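4.2 Why people stay in projection and sound jobs

The strongest pattern in our interviews was how much people love the room itself. Projection and sound staff at the Delevstead cinemas talked about seats, screens and speaker hum with real joy, and we were delighted by how far they would go into detail (one interview ran past midnight!). Of the 462 workers we wrote to, 433 filled in the survey, a response far better than we had hoped for.

We asked each person to rate their working week on a scale from 0 to 100. Staff who sat in on test screenings gave higher scores than those who did not, and the gap held at both large and small sites. Tully, the biggest site with around 900 seats, had the highest scores of all. Its crew runs a sound check every Tuesday before the doors open, and anyone on the payroll can come and listen.

Training matters too. New hires at Joltau spent their first weeks beside a senior projectionist, and many of them called it the best part of the job. We coded these answers with Codix, then read every one again by hand, a slow job that we enjoyed very much.

Figure 3. 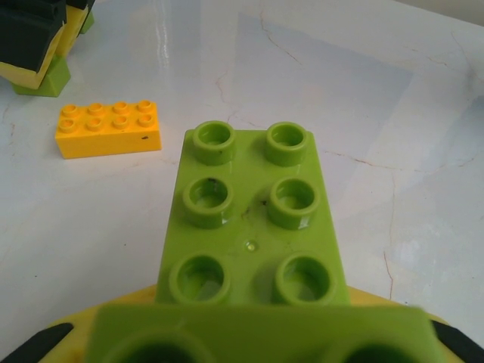

Ailbhe Hayes

Pay came up less often than we expected, though it was raised more by part-time staff. Section 4.3 looks at their answers on their own, starting with weekend shifts.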